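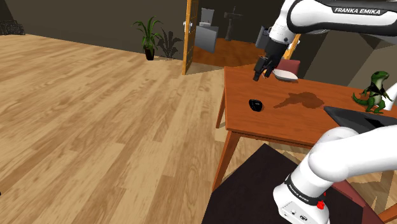
A robot arm over a reddish-brown wooden table.

What Does a Witness Do?

Hi again! Last time I wrote about judges, and I got almost 100 messages back, and so many of them asked about witnesses that I'm going to spend this whole page on them.

Let's start with the word. A witness is a person who knows something that could help a court work out what happened. Maybe they saw it or heard it. Maybe they weren't there at all but they know something useful, like what time the bakery closes every night. When a witness tells the court what they know, it's called testimony (say it TESS-tih-moh-nee).

Let me make up a town so we've got something to talk about. I'll call it Plakimside. Somebody in Plakimside rode off on a bright green bike that belonged to the library, and now a man is in court because the police think it was him. He says it wasn't. Kamran Tanoli was waiting for a bus across the street that afternoon, so Kamran is asked to come in as a witness.

The first thing Kamran does is make a promise to tell the truth. You've probably seen this in movies, with one hand up in the air. Some people swear on a holy book and some people just promise in plain words, and both of those count. It's a serious promise. Telling a lie on purpose about something important after you've made it is a crime, and the name for it is perjury.

Then come the questions. The lawyer who asked Kamran to come goes first. Where were you standing? What did you see? How far away was the bike? After that the lawyer for the other side gets a turn, and this part is called cross-examination. It sounds like everybody is going to be cross! Mostly they aren't. The second lawyer is checking how sure Kamran is. Was a truck in the way? Was he wearing his glasses? Had he ever seen the man before?

Kids often tell me this bit seems mean, and I get it, I wouldn't love it either. But think about the man who says he didn't take the bike. If Kamran has mixed him up with someone else, those questions might be his best chance for the mix-up to come out.

And people do mix things up. Memory isn't like a video you can play back. Try it with a friend: each of you write down what your teacher wore yesterday, no peeking, then compare. When I did this with my niece we couldn't even agree on whether there was a scarf. We were both completely sure, too.

So a good witness is allowed to say "I don't know" or "I don't remember." Those are real answers. Guessing to be helpful can cause a lot of trouble, even when you mean well.

There are rules about what a witness can say. Kamran can usually tell the court what he saw himself. He usually can't say, "My cousin told me she saw the man do it." That's called hearsay, and there are exceptions to the rule (a whole lot of them, lawyers study them for ages). The main idea is that the court would like to hear from the cousin. She's the one who can answer questions about it.

Some witnesses are experts. If the bike left a muddy track, a person who has studied tire tracks might come and explain it. An expert can give an opinion about their subject, which regular witnesses mostly don't get to do. 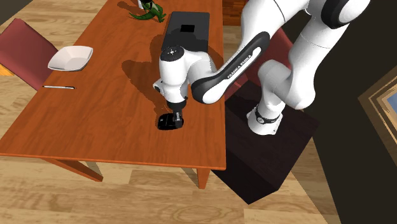 Amna Sandhu wrote to ask, "Do you get in trouble if you say something in court and it was wrong but you thought it was right?"

No, Amna, an honest mistake isn't perjury. If you notice the mistake while you're still answering questions, you can say so, and people do it all the time. "I said it was two o'clock, but I think it was later" is a perfectly good thing to say to a judge.

Can kids be witnesses? Yes, sometimes. The judge may want to know first that the child understands what telling the truth means. In some places a child can answer from a different room over a video link, or have a grown-up they trust sitting close by, and they can ask for a break. If a question is confusing, they can say they don't understand it. Grown-ups can do that as well, and I wish more of them would.

One more word and then I'll let you go: subpoena (suh-PEE-nuh). It's an official paper telling a person they have to come to court. Getting one as a witness doesn't mean you did anything wrong. You might just have been at the bus stop.

Next time is juries. Send me your questions before then, and please put your first name on them so I know who I'm answering!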